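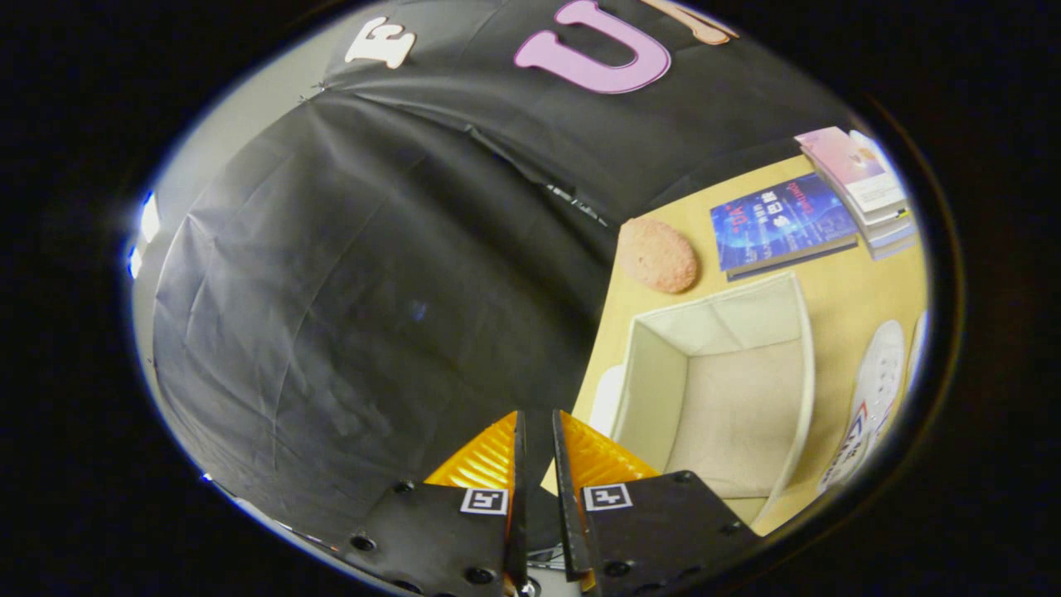 Aide à la décoration et au rangement, temps partiel (H/F)

L'atelier Siregar habille des salles pour des gens qui ont quelque chose à fêter et très peu de temps pour s'en occuper. Départs en retraite, remises de prix, anniversaires d'entreprise : on arrive avec du tissu noir, des lettres découpées et du ruban adhésif, et on repart tard. L'an dernier, nous avons posé 2 394 lettres. Le E reste de loin la plus demandée, le W attend son heure dans un carton.

Nous cherchons une personne pour la saison qui commence en octobre.

Ce que vous ferez
Tendre de grands draps noirs sur des murs qui n'ont rien demandé. Fixer les lettres dans le bon ordre, de préférence droites. Décrocher le tout en fin de soirée, décoller le ruban sans arracher la peinture, plier le tissu, trier les lettres par couleur puis par alphabet (le contraire a été essayé par Bram Hoekstra, nous n'y reviendrons pas). Débarrasser les tables et mettre de côté les livres et autres affaires oubliés par les invités.

Ce que nous demandons
Une orthographe fiable. Nous y tenons depuis le banquet de la société Kadov, devenue « Kavod » pendant toute une soirée, discours du directeur compris. Savoir monter sur un escabeau et en redescendre. Ne pas craindre les plis : le tissu noir mat en prend dès qu'on le regarde, et le fer à vapeur est capricieux. Le permis B est apprécié, la camionnette un peu moins.

Ce que nous offrons
Un contrat de six mois, environ 137 heures au total, réparties surtout en soirée. Repas pris sur place quand le traiteur nous aime bien, panier-repas dans le cas contraire. Deux paires de ciseaux à votre nom, que vos collègues emprunteront.

Pour postuler
Envoyez quelques lignes à Syafiqah Ngau, à l'atelier, avec vos disponibilités. Le CV est facultatif, une photo d'une chose que vous avez accrochée vous-même est bienvenue. Les candidats retenus passeront une soirée d'essai payée avec Imtiaz Weerasinghe, à partir de 17 h. Prévoir des chaussures fermées et un vêtement qui ne craint pas la colle.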